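Mosstead toy fair, open day - quick notes
31 Aug 2024

Got in before the crowds, parking was 4 dollars, hall 2 at the far end. Skipped the ride-ons. Straight to Senico, play kitchens mostly. Came for the big one, really, my niece has outgrown her little corner unit.

Good looking thing. White counter, light wood sides, gray hood with plus and minus buttons printed on it. Microwave on its own shelf, display says 01:30. Proper subway tile look on the back wall, better than the real one in my apartment. Wooden spatula and spoon on hooks, which I like - ours always end up under the couch.

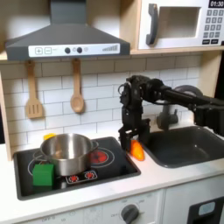
Cooktop and hood, with the pot out and a green block in front.

Price on the card was 500, no accessories list that I could find. Asked at the desk, they said ask Fang, who do the distribution. Fang's stand was at the other end of teh hall of course. Stood in line 40 minutes and got a leaflet. Order code 2090, writing it here so I don't lose it.

Back to the kitchen after a bad coffee. Wanted a better look at the sink side. Dark gray basin set down into the counter, tall curved faucet behind. Deep enough for a tea set I think. No idea if the faucet turns, forgot to ask.

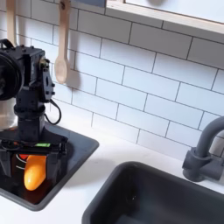
Sink end of the counter, gooseneck faucet, orange-yellow play food over the smaller basin.

Boner had wooden food sets across the aisle, nice but pricey, didnt stop long. Bag was full by then anyway. Will measure the wall at my sister's before ordering anything. Doors close at five, food trucks run out of everything way before that.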